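Notebooks > Skondora > Retargeting and sync > December

Morning, second coffee. The replay viewer now loads the whole of the Skondora set without falling over, which took longer than I'd like to admit in a book other people can read. 3,818 episodes go in. 1,135 of them came out flagged by the new consistency check, and for a happy ten minutes I believed the check was wrong.

The check is simple. It takes the pose of each hand gripper from Lumanlan, takes the head camera pose, projects one into the other and complains if the jaws land somewhere they plainly aren't. Mostly it complained on the left side. I swapped left and right in the config to see if the complaints moved over. They did, so it's the stream and the maths is off the hook.

Spent the rest of the morning on timestamps. The left stream is stamped on arrival and the right one at capture, thanks to a default I set myself in the spring and then documented nowhere. Under load the arrival stamp drifts by up to 145 ms. At slow speeds you would never notice. During a quick reach the left jaws appear to be haunting the place where they used to be. 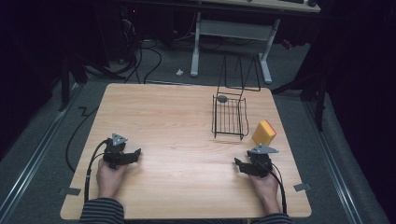
Why not just shift the left stream by a constant and go to lunch? Because the delay follows the queue length, so a constant fixes the quiet stretches and makes the busy ones worse.

Tried it anyway, on 800 episodes, for the record. Flags went down at the start of episodes and up in the middle. Lunch was late.

What seems to work: cross-correlate the gripper's angular rate against the same motion as tracked from the head view, in short overlapping windows, and fit a smooth offset curve through the peaks. Windows with hardly any motion get dropped, otherwise the fit latches on to noise and invents a very confident offset. The planner side doesn't care as long as stamps stay monotonic, so I clamp the slope of the curve and log whenever the clamp bites.

Still ugly:
– wire rack pixels and black jaws look much alike to the segmenter, so the head-view track jumps when the two overlap. Masking by depth helps a bit.
– Flurnelari wants its offsets in seconds, Camerora in ticks. The converter rounds. Of course it does.
– the viewer draws the corrected pose in the same green as the raw one. My doing.

16:40. Full re-run started with capture stamps on both sides for anything new and the fitted curve for the old stuff. Please don't restart the queue worker before it's through, the job doesn't resume yet.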